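Guides > Packing and Shipping > Cartons > Closing and checking a carton

Print this page | E-mail this page

Closing and Checking a Plain Carton Before It Leaves the Bench

Revised April. Text by Magdy Shawky, with corrections from Kári Blöndal.

This guide covers single-wall cartons packed by hand and closed with pressure-sensitive tape. It applies to plain brown stock with four flaps at each end. Die-cut mailers and double-wall cartons have their own page.

Before you start

You need the flattened carton, a roll of tape wide enough to overlap the center seam by at least an inch on each side, a hand dispenser with a sharp blade, fill material, and a scale. The examples use the Sorensen hand dispenser. Any dispenser with an adjustable brake works the same way.

Store flat cartons indoors, off the floor, with the bundle strap left on until the bundle is needed. Board that has taken up moisture feels limp at the corners and folds off the score line. Do not use it for anything over a pound or two.

Squaring the carton

1. Open the blank and push the two opposite corners toward each other until all four walls stand at right angles.

2. Fold each bottom flap outward past flat once, then return it. This breaks the score cleanly and keeps the flap from springing back under the tape.

3. Fold in the short flaps, then the long flaps. The long flaps should meet along the center line with no overlap. A gap of up to an eighth of an inch is acceptable.

4. Check the diagonals. Measure corner to corner across the open top in both directions. If the two measurements differ by more than a quarter inch, the carton is racked. Push on the longer diagonal and hold it while you tape the bottom.

Do not interlock the flaps in place of taping. Interlocked flaps bow downward in the center, and the carton will rock on the shelf and on the conveyor.

Taping the bottom

Start the tape on the end wall two inches below the edge. Run it up over the edge, along the full seam, and two inches down the opposite wall. Press it down with the flat of the hand from the center outward. For contents over 20 pounds, add a strip across each end seam so the tape forms an H when seen from underneath.

Turn the carton upright and press down inside on the seam. If the flaps move, strip the tape and do it again. A second layer over a badly bonded first layer adds nothing.

Loading

Put the heaviest item at the bottom, centered. Leave two inches between the contents and each wall for anything breakable, and one inch for everything else. Fill that space firmly enough that the contents do not shift when the carton is tilted.

The top layer of fill should stand slightly above the score line before closing, so that the flaps compress it. If the flaps will not meet under light hand pressure, take some out. An overfilled carton bulges at the top face and cannot carry another carton squarely. An underfilled one sinks under load, and the edges take all of the weight.

We pack Podness jars in divided inserts and treat the insert as fill on the side walls only. The top still needs its own layer.

Closing the top

Fold the short flaps first, then the long flaps, as on the bottom. Hold the long flaps level with the forearm while running the tape. Pulling the tape tight draws one flap over the other, so set the dispenser brake low and let the roll turn freely. Burnish the full length, including the two inches on each end wall.

Checking the closed carton

Look along each long edge with the carton at eye level. The edge should be straight from corner to corner. A crushed or wavy edge loses stacking strength well before the face shows damage, and a carton with a crush longer than an inch should be repacked.

Next, look at the faces. Light from the side shows dents and bulges that overhead light hides. Tilting the carton a little under a single lamp does the same job. Small variations in the color of the board are normal and do not affect strength. A soft spot under the thumb is a reject. 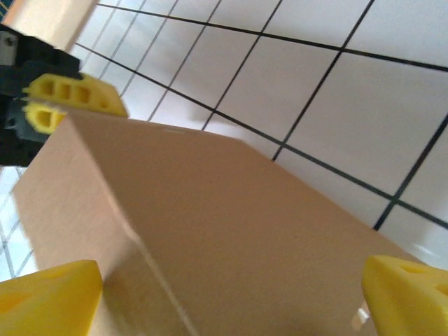

Lift the carton by the bottom edges with one hand on each side wall and the load centered between them. Tilt it to each of the four sides and listen for movement. Any knock or slide means the fill is short on that side. Open the top, correct it, and retape with a fresh strip. Tape laid over torn board does not hold, so if the top liner came away with the old tape, change the carton.

Weigh the closed carton and write the weight on the packing slip. Compare it with the slip total. A difference larger than the weight of the lightest item in the order means a recount.

Labels

Place the address label on the largest face, clear of the seam and at least an inch from any edge. A label wrapped over an edge will not scan. Remove or cover old labels completely on reused cartons. Nasance orders take a second label on one end wall, lower right, so that it can be read when the cartons are shelved.

Stacking while you wait for pickup

Column stacking, with each carton directly over the one below and the corners aligned, uses the strength of the vertical edges. Brick stacking is steadier on a pallet but puts corners over the middle of the face below. For single-wall stock we column stack, five high at most, heaviest at the bottom.

Keep stacks away from exterior doors. Cartons held over a Sunday should be set on slats with the top row covered, and the bottom row checked for sag before loading.

Print this page | E-mail this page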